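Progress report to the Wadbridge fund - gripper and camera comparison, cloth handling
26 November 2018
From: Mojtaba Hosseinzadeh, Gollholm workshop
Copy: Zohreh Ghasemi

Short version

On schedule for the arms, behind on the cameras, slightly under on money. Pointed fingers are winning on folding so far. The flat pads are not dead yet but I would not put more budget into them. Need a decision from you on the second controller before we shut for the holidays, see the end.

Sorry this is in note form. Zohreh is in Kimville until Thursday and I am writing it between runs.

What we said we would do this period

Get both arms running off one controller. Fit the wrist cameras. Run the same folding job with each set of fingers and write down what happens. Pick a finger shape for the February trial at the Kimville laundry.

First two done. Third mostly done. Fourth is a recommendation, not a decision, reasons below.

Arms and controller

Both arms now run off the one controller. Took longer than planned. The trouble was timing: left arm lagged behind the right whenever both were moving, not by much but enough that a sleeve held between them would go slack and then snatch. Mazandarani (the firm, they supplied the control box) sent new firmware and that cured most of it. What's left shows up only on long reaches toward the back of the table. We keep the cloth closer in for now. Not a fix, I know.

The arms are the old ones, as agreed in the proposal. They look rough. Repeatability is fine for cloth. Would not want to do small hard parts with them but nobody is asking us to.

One unplanned stop, a wrist joint on the right arm running warm. Zohreh took the cover off, re-routed a cable that was rubbing, put it back. Has behaved itself since. Lost a day and a half.

Fingers

Three types on the list: flat pads with rubber faces, soft curved fingers, pointed black ones. All go on the same mount so a swap is quick, one person with a hex key. That part of the design has paid for itself, the old mounts were a pain.

Flat pads. Good hold once they have the cloth. Bad at getting it. On a single layer lying flat they push a ripple ahead of them and close on nothing, or on far too much. Fine at lifting a finished bundle. We tried roughing up the rubber, helped a bit, wore off.

Soft curved. Kind to the fabric, no marks at all. Too wide at the tip to get under a hem. Also they flex when pressed down so the controller thinks it has reached the table before it has. Could be tuned. I did not want to spend the time.

Pointed. Best at picking an edge, by a good margin. They get into a hem or a stripe trim and come out with one layer more often than the others do. They are also the only set that can hold a folded piece down while something else is going on. Downsides: thin contact, so a heavy garment can swing. And on loose knits the tips catch. We pulled a thread on a jersey in the second week and have filed the tips down a little since then, no snags after that but I would want more hours on them before promising anything to Kimville.

Test garments are the red and white sports tops. Zohreh chose them becuase the white trim gives the cameras an edge to find. Fair for development. Less fair as a test, a plain dark towel will be harder and we should say so up front to the laundry people.

Pressing down

Worth its own note as it was in your questions last time. You asked if the arm can press on the table without damage to itself or the surface. Yes, with the padded top. The gray covering gives enough that a small error in height does not matter. On the bare bench top we had before, the same error tripped the safety stop. So the padded top stays, and please count it as part of the setup when comparing costs. It was cheap.

Pinning the folded piece while the other arm waits open is now a standard pose in our sequence. Right arm holds, left arm clear and ready for the next pick. 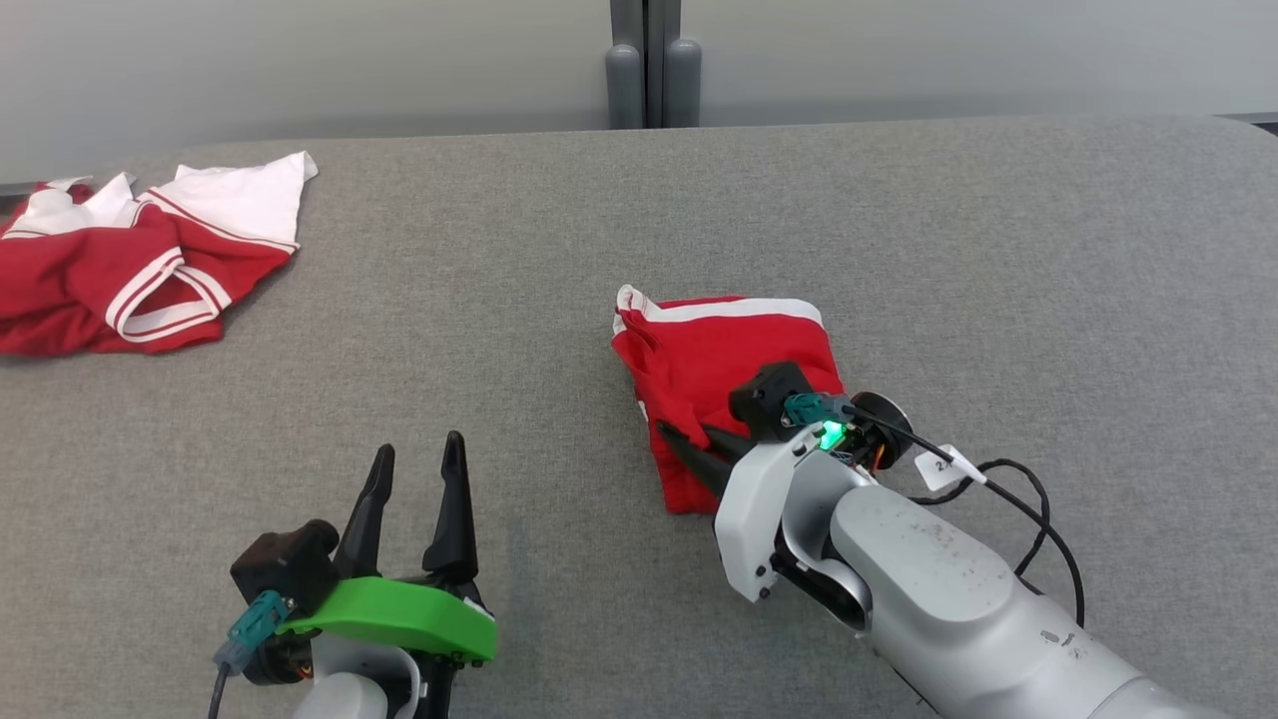

Cameras

Behind here. One camera module on each gripper, both mounted and both sending pictures. The problem is what to do with them when the fingers are down on the cloth. At that distance you get a view full of red and not much else. Mojtaba's plan (mine) was to rely on the wrist view the whole way through. Zohreh's was to use the overhead view for deciding where to go and the wrist view only for the last part of the approach. She was right, we have switched.

Comparison so far:

Wrist only: finds an edge well on a flat piece, gets lost on a crumpled one. Had to back off and look again a lot.

Overhead only: good for telling a heap from a folded bundle. Poor on hem position, usually picks just inside the edge and takes two layers.

Both: best results, slowest. The slow part is software, not the cameras. Some of it I can speed up, some needs a proper rewrite and that is where the schedule has slipped.

Cables are an annoyance. The wrist lead has to have enough slack for the joint to turn, and slack cable gets into places. Clips tried, clips came off. Sleeve on order.

Lighting made more difference than the choice of camera. In late afternoon with the blinds open, the white parts wash out and edge finding gets noticeably worse. Blinds now stay shut during runs. Kimville has skylights so this will come back to bite us. Want to visit before February and take some pictures under their lights.

Numbers

Target for the period was 60 complete folds with each finger set. Reached with pointed and with flat. Soft set stopped short, for the reason above. I know the proposal said all three. If you want the full count for the soft set I can do it but it is most of a week for a result we can already guess.

I have left success percentages out of this report on purpose. We changed the camera setup partway through, so early runs and late runs are not the same test. Will rerun flat against pointed with the final setup and send you one clean table. Any figure I gave now would get quoted and then I would have to take it back.

Money

Spend is under plan. Main saving is the mounts, made in house. Main overspend is shipping on the control box, it went back once.

Still unspent: the 3,000 set aside for a second controller. More on that below.

Travel: Zohreh's trip to Kimville comes out of this period, my visit would be next.

Problems and risks

Crumpled garments. Everything above works when the piece starts flat or close to it. From a heap, the first pick is mostly luck. We lift, shake, lay down, look again. Sometimes it comes down flatter, sometimes it doesn't. This is the real risk for February. Laundry arrives in heaps.

Finger wear. Filed tips will wear differently from new ones. Ordered 5 spare pairs so we can swap and compare.

People. Just the two of us. If either is out for a week the runs stop, the way it is set up at the moment it takes one on the stop button and one on the cloth.

Supplier. Mazandarani has been quick to answer but the engineer who did the firmware fix is moving to other work. Asked for the notes in writing. Not received yet.

Next period

- Rerun flat and pointed with both camera views, blinds shut, same garments
- Add plain towels, dark and light
- First pick from a heap, try starting from the highest point instead of the nearest edge
- Visit Kimville, light and table height
- Cable sleeve fitted, both arms
- Write up the mount drawings so you have them on file at Wadbridge

Decisions needed from you

1. Pointed fingers for the February trial, yes or no. My recommendation is yes, with flat pads in the box as a backup for heavy items.

2. Second controller. Original idea was one per arm. With the firmware fix we can live with one. I would prefer to put that money toward software time for the camera work, that is where we are slow. Zohreh agrees. If the rules say equipment money stays equipment money, tell us soon and we will order the controller, lead time is long.

3. Drop the soft set, or finish the count. See above.

A phone call would do for all three. I am in the workshop every day this week, mornings are better, in the afternoon we are usualy mid-run and I won't hear it.

Mojtaba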